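Adelmo Russo on packing density at Nevier

Adelmo Russo has spent 16 years working out how produce should be stacked. He now runs storage trials for Nevier, a grower cooperative. 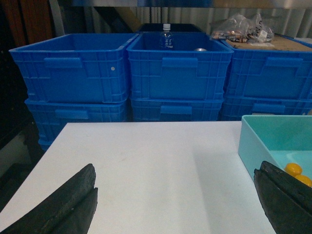

"Airflow is the first constraint," he said. "Fill a cold room to the ceiling and the middle layers cool last."

His September trial at the Atallah site used 248 crates of pears in two layouts. The looser one left a 4-inch channel between rows - a loss of floor space that growers dislike.

"They see unused floor," Russo said. "I see pulp temperature dropping 12 hours sooner."

He has not yet tested the layout on apples. The Clirna site will take those, once its fans are rebalanced.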